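Border mine clearance will need steady money, says Hirinano adviser
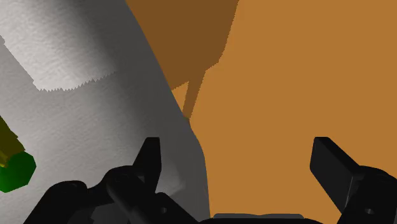
Page last updated: January, 4:40 p.m.

Mirjam Rainer has spent 18 years working on mine clearance, first as an army engineer and now as an adviser to the defense ministry of Hirinano. The ministry wants the northern border district of Bandara cleared and handed back to farmers, and it has asked parliament for a separate budget line to pay for it.

"The army can do this work," Rainer said in an interview at her office in Stindley. "What it can't do is plan for it when the money is decided every few months. You train a team, and then the team gets sent somewhere else."

Ministry records list 1,415 hectares in Bandara as mined or suspected to be mined. Rainer said part of that land is probably safe and was marked only because the old maps are poor. Survey teams have to check it anyway before the signs come down.

Under the plan, nine teams would work in the district from spring until the first snow. Two would be held back for roads and wells, which local mayors have asked for first. The rest would start near the river crossing at Zakska, where the mines were laid by both sides and the records do not match.

"Zakska is slow ground," she said. "It floods, and things move. We have found mines a long way from where the map puts them."

Opposition lawmakers have questioned the cost and asked why a private contractor could not be hired. Fiorella Messina, who sits on the defense committee, said she supports clearing the land but has not seen enough detail to vote for the request.

"I asked for a cost per hectare and got a total," Messina said by phone. "That is not the same thing. If the ministry sends the figures, I'll read them."

Rainer said the figures were being prepared and would go to the committee before the budget debate. She did not rule out using contractors for survey work – only for the clearance itself, which she said should stay with the army.

The district has 76 families waiting to return to farms inside the marked area. Some have been renting in Stindley since the ceasefire. Rainer said she meets with them regularly and does not give them dates.

"They ask me which year," she said. "I tell them which field we are working on."

The budget debate is expected to begin next month.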